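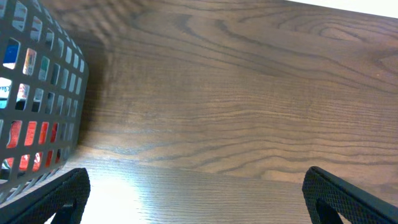
Grey basket on the bench, bits and pieces inside.

September 23, 2024

Back on the Ritmont fly trap counts this morning. The April tray gave 1297 olives and 200 sedges, far more olives than I'd have guessed for that stretch below Sasar bridge! I went through the sedges twice (my eyes were going by then) and got the same number. The mayfly are still in the jar, I'll do those tomorrow if the good lamp is free.

Solleck tray next – 2256 in all, mostly midges, and 2 stoneflies that I've put in their own tube. 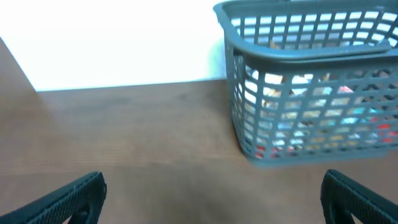

Ya-wen Cheng reckons the midge figure is high for Solleck and wants a second count before it goes on the river sheet. Fine by me, tray's on the top shelf.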